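Part-time home organizer — entryways, closets and shoe storage
Jakell Home Organizing

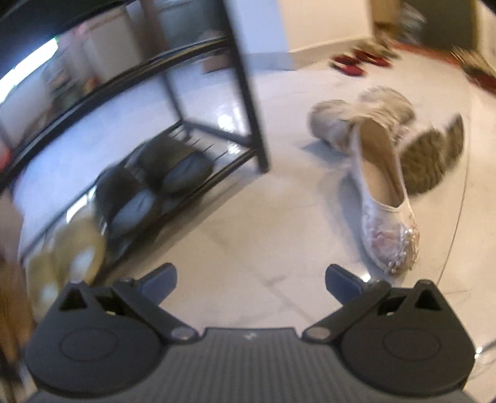

Jakell puts other people's homes in order, and we are hiring one part-time organizer to join our weekday team. Most of our visits start at the front door, where the shoes are. A typical entryway has a metal rack against a wall and more pairs than the rack was bought for, with everything from work boots to a beaded flat or a furry slipper ending up on the tile. You would sort them, match them, wipe down the rack and put things back in a way the family can keep up with after we leave. From there the work moves on to coat closets, mudrooms, linen shelves and pantries.

About the job

The position is 2 days a week to start, with more hours from May if you want them. A visit lasts between three and five hours. You will work with one other organizer, usually Lorraine Treloar, who has been with us longest and trains all new people. The client is home for most visits and makes the decisions about what stays and what goes. We do not throw anything out without a yes from the client, and that includes single shoes.

What you will do

Empty racks, shelves and cabinets and group what comes out
Pair shoes and set aside the ones with no match
Clean shoes and slippers with a soft brush or dry cloth (no washing, no polish)
Put racks together and tighten or replace loose parts
Label bins and shelves where the client asks for it
Pack donations and drive them to the drop-off the same day
Write a short note for the client on where things went

What we are looking for

You do not need to have done this for pay before. You do need to be able to kneel, bend and stand for most of a visit, and to lift 49 pounds. You should be comfortable in other people's homes and able to keep what you see there to yourself. Shoes with beads, sequins or embroidery have to be handled one at a time, and the same goes for hats and bags, so patience matters more to us than speed. We work around cats and dogs fairly often — tell us if you have allergies.

A driver's license and your own car are required. We pay mileage between clients, and from your home if the first visit is more than 60 minutes away.

Pay and training

Pay is hourly and is the same for training days as for regular visits. The rate is in the information sheet, which we send to everyone who asks for it. Training takes four visits. Gloves, knee pads, brushes and a work apron are provided. Parking is paid back at the end of each week if you turn in the receipts.

How to apply

Send a letter of one page or less to Carol Yeoman at the Jakell office, Suite 318. Tell us which weekdays you have free and describe one space you have organized, at home or anywhere else. A resume is fine but not required. Please include two references who are not related to you.

Applications are open through the end of January 2026. Carol will call the people we would like to meet. The interview is half an hour at the office, followed on another day by a paid trial visit with Lorraine. Questions about hours or driving can go to Alfie Entwistle, who does the scheduling.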